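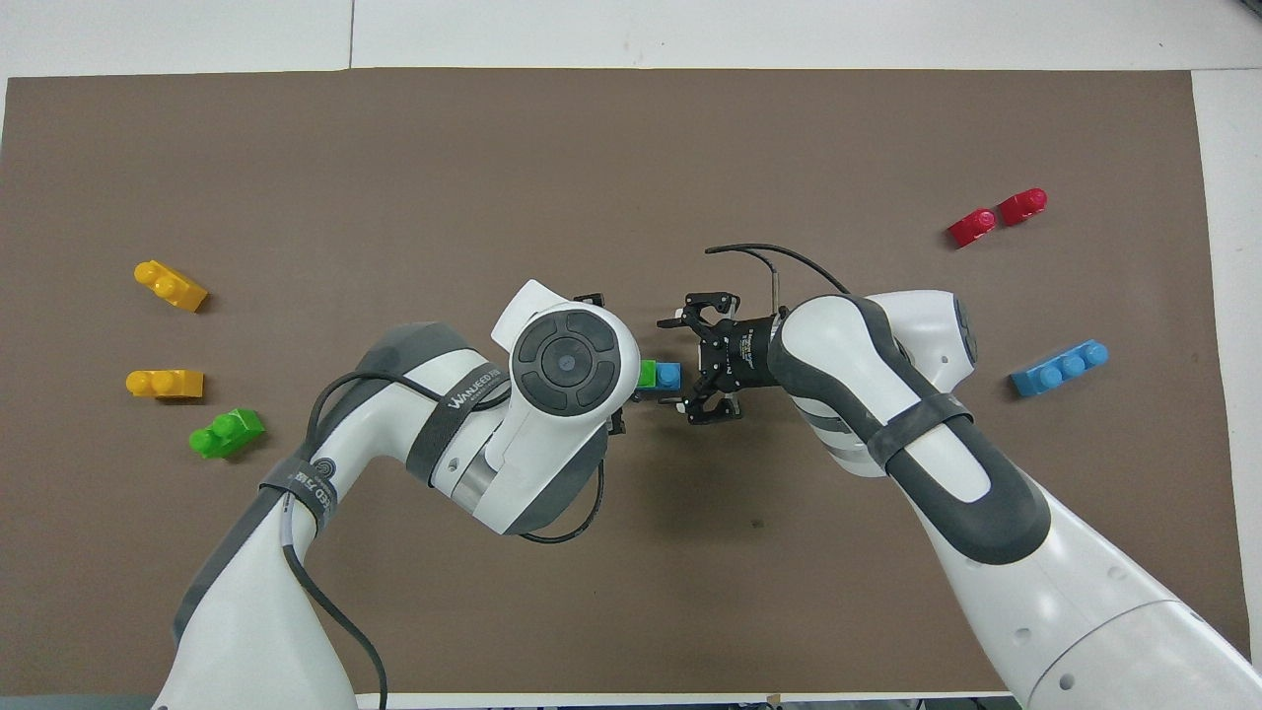
Bimanual brick task: how much variety before you just get mush?
Forum: Learning From Demonstration > Data Collection

undville_kel
Joined in January
Posted May 9, 2026

Hi all, long-time reader and a fairly nervous first-time poster, so please be gentle with me! I've been collecting demonstrations for a two-arm block assembly task, the usual sort of thing, two bricks joined with one arm on either side and the spares scattered on the mat. I'm up to 326 episodes now, mostly done in the evenings after dinner with the radio going, and I'm rather proud of them, but my first policy is pretty woeful. It reaches beautifully. Then it gets both grippers in near the middle and dithers, for ages sometimes, like two people being polite at a doorway.

I've been shuffling the bricks before every episode, all colours, any angle I fancy. My question is whether I've overdone the variety for a set this size, and whether I should start again with tidy rows. I'd love to hear what others have found before I throw away weeks of work.

gominex
Please don't throw anything away! Welcome, by the way.

Everyone worries about where the bricks start, and I did too, but I'd look at the joining part of your episodes first. When I was at about your stage I watched a whole batch back at half speed and found I'd been bringing the grippers together in four or five quite different ways depending on how tired I was. Sometimes left held still and right pushed, sometimes the other way round, sometimes both at once. The policy averaged the lot and you can imagine how that went. Pick one arm as the holder and stick to it.

Brutora
Going to disagree a little with gominex, in a neighbourly spirit. A fixed holder is lovely for your success rate on the bench and then the first time a brick ends up on the far side you've got an arm that won't have a bar of it. I recorded 400 episodes with left always holding and I've regretted it ever since. I'd keep both strategies and tag them, so the model knows which one it's being asked for. It's a bit more bookkeeping at the end of each episode but you get used to it, I keep a mug of tea by the keyboard and do it while the arms go home.

Also, what's your mat? Glossy ones gave me no end of grief with reflections under the kitchen lights.

undville_kel
Thanks both! Mat is plain brown and quite matte, so I think I'm right there. I went back last night and watched 30 of them as gominex suggested and oh dear. I'm a terrible mix. Left holds more often, but there's a fair bit of both-at-once, especially with the longer bricks, and a few where I plainly changed my mind halfway.

gominex
The ones where you changed your mind are the ones I'd pull out first. Keep any where you fumbled and then fixed it, those are gold, but hesitating with the grippers hovering teaches hovering.

Brutora, fair point about the far side, but with a few hundred episodes I don't think there's enough to learn two strategies properly. Tags or no tags.

Atinga
Popping in from the cheap seats. I'm with gominex on this one, mostly. My first set that worked was only 138 episodes, one strategy, bricks placed any old how, and it was miles better than the bigger muddled one before it. So I'd leave your shuffling alone, Kel, I really don't think that's the culprit. Do try to vary how many spares are lying about, though. Mine learned to expect a full mat and got quite lost when there was only a pair left.

One more thing, have you checked your pauses at the start? I used to sit there for a good couple of seconds getting my hands comfy before moving, every single time, and trimming those made a bigger difference than I'd have guessed.

Brutora
Still think you'll be back here in a few months asking how to get the right arm to hold, but I'll happily be wrong. Trimming the pauses, yes, absolutely do that.

undville_kel
I do sit there. I have a little stretch, even. Right, the plan for this weekend is to trim the starts, pull the ditherers into their own folder, and retrain on left-holds only with the shuffling as it was. I'll keep the right-hold episodes, Brutora, tagged and everything, so they're ready if you get to say you told me so. Will post the results when it's finished training, which on my poor old machine will be a while.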